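Office Equipment and Depreciation
Handout 6, Introductory Bookkeeping
Purkolstead Evening School

Bring this sheet and your ledger paper to the next class.

1. What counts as a fixed asset

A fixed asset is something the business buys to use for more than one year. Desks, vans, ovens and computers are the usual ones. Paper, ink and stamps are supplies and go straight to expense. Most small firms also set a floor, and anything that costs less than the floor is expensed even if it lasts for years. In our practice set, Wandus uses a floor of $30.

2. What goes into cost

Cost is the price paid plus whatever it took to get the item ready for use. Delivery and setup go in. A service contract does not. Wandus bought its office computers from Nieminen for $2,310 and paid $38 for delivery. The amount recorded is $2,348.

Debit Office Equipment 2,348
Credit Cash 2,348

A part bought later is a separate question. If it only keeps the machine running, debit Repairs. If it makes the machine last longer or do more, add it to the asset account.

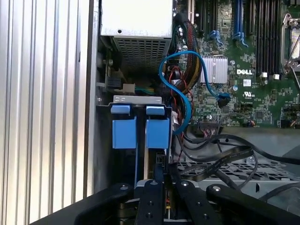

Fig. 1. Inside a Dell tower, with the power supply at upper center.

A replacement power supply of the same kind is a repair. A larger drive is usually treated as an improvement, provided it costs more than the floor.

3. Straight-line method

Take cost, subtract salvage value, divide by years of life. Wandus expects six years and no salvage value.

2,348 / 6 = 391.33 per year

Round to the cent and let the last year absorb the difference. Wandus closes its books at the end of September. If an asset is bought partway through the year, charge only the months it was in use.

Debit Depreciation Expense
Credit Accumulated Depreciation

Do not credit Office Equipment. The asset account stays at cost until the item is sold or scrapped.

4. Disposal

Bring depreciation up to date first. Then remove both the cost and the accumulated depreciation. Any cash received above book value is a gain, and anything short of it is a loss. An item scrapped with no book value left gives neither.
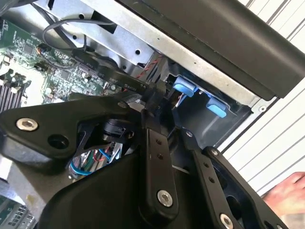
Orov asked in class whether a fully depreciated computer that is still in use should come off the books. It should stay on, at cost, with accumulated depreciation equal to cost, and no more expense is recorded.

5. Problems, due Wed 30 June

Redo the Wandus schedule with a salvage value of $30. Show all six years.

Write the entry for scrapping the computers at the end of year four.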